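Damián Medrano
@dmedrano_hostham
26 May 2019

Moved into the flat in Hostham properly this week, so I am doing the big household shop in one go. Putting it all in a thread for Widad, who moves in next month and asked me to write it down.

1/
The flat first. Second floor, one bathroom, a kitchen you can just about turn round in, and one tall cupboard in the hall. The cupboard is where everything that isn't food has to go. It has four shelves and the bottom one is taken up by the gas meter.

2/
I measured the cupboard before going out. The gap between the shelves is 60 cm at the top and a lot less lower down. Big packs have to go on the top shelf or they don't go in at all. I found this out at the last place with a pack of kitchen roll that lived in the bath for a month.

3/
Went to the big Chinese supermarket on the Istville road instead of the one by the station. Asuka Tsuji told me about it when I was still packing. Prices on paper goods are lower and they sell tissue in flat soft packs, which stack better than boxes.

4/
Bus there, bus back. The 2 stops right outside and goes every quarter of an hour until the evening. Take your own bags, the strong ones. The carrier bags at the till split at the handles if you put bottles in them.

5/
The list, as written on the back of the Drullell envelope:
toilet roll
tissues
wet wipes
kitchen roll
washing-up liquid
bin bags, the small size
sponges
descaler for the kettle

6/
Bin bags: the kitchen bin came with the flat and it's an odd shape. Standard ones slide down inside as soon as there is any weight in them. Small ones with a drawstring stay up. Get the drawstring.

7/
The paper aisle is at the back on the left, past the rice. The trolleys are the dark wire ones and they pull to one side when they're full, so I do the heavy things last.

8/
Tissue comes down to whether you want the printed packs or the plain ones. The fruit ones are the same thing inside as far as I can tell. We had both at Palacios when I worked there and no customer ever complained about either.

9/
What I compare is the number of sheets and the ply, then the price. The front of the pack doesn't help much if you can't read it, and my Chinese stops at numbers and food. Sheets and ply are usually on the back in small print. Berenice Ocampo taught me to look for the figure next to the times sign.
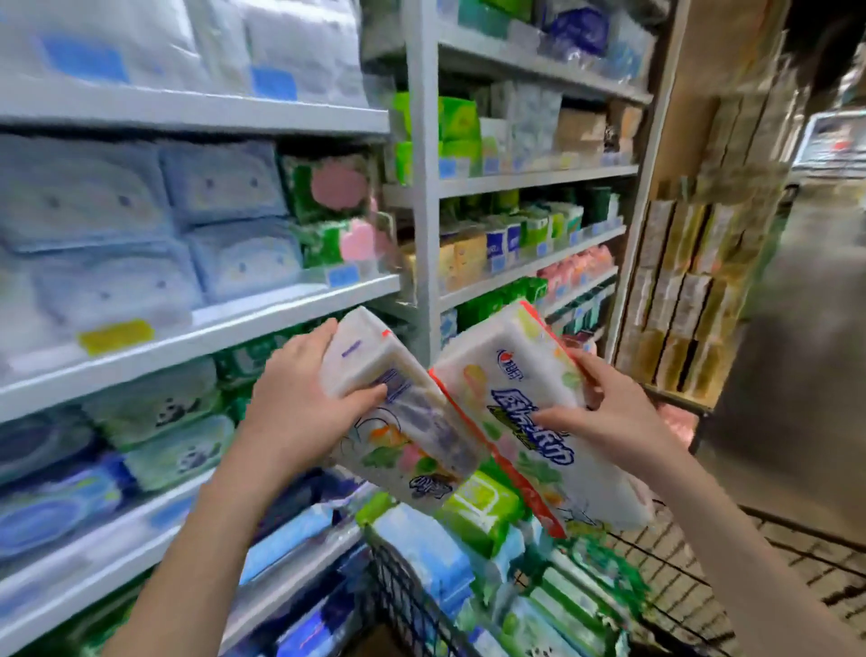

10/
I also squeeze them. A pack that gives a lot has more air in it and takes up the same room in the cupboard as a full one. Done that for years and it has never let me down with tissues. It doesn't work with kitchen roll.

11/
Wet wipes: get more than you think for the first week. The tops of the kitchen units hadn't been done in a long time and I went through a whole pack before I could see what colour they were. Cream, if you're wondering.

12/
Don't put wipes down the toilet, whatever it says on the pack. Iraís Tlapale downstairs had the drains up last October and she mentioned it to me before she told me her name.

13/
Forgot the descaler. They do have it, on the end of the aisle with the bleach. Had to go back round for it after I'd already joined the queue.

14/
Got home and did the cupboard. Toilet roll and the big tissue packs on the top shelf, laid flat. Wipes on the second, on their sides so you can see which are open. Washing-up liquid, sponges and descaler on the third. Bin bags hang on the hook inside the door.

15/
The top shelf is higher than it looks. I can reach it, Widad can't, so I've put the step stool down next to the meter. Please leave it there and don't use it for plants.

16/
Asked by a couple of people: yes, there is a loyalty card. You get a voucher at 2,000 points. I'm nowhere near. Put the shopping on my number if you go and we'll split whatever comes off.

17/
Still to get: a proper mop, a washing-up bowl that fits the sink, and a bulb for the hall. The hall one is a small screw fitting. I've taken the dead one out and left it on the windowsill so whoever goes next can take it along and match it.

18/
Widad, your keys are with Iraís. Ring the lower bell, the upper one doesn't work.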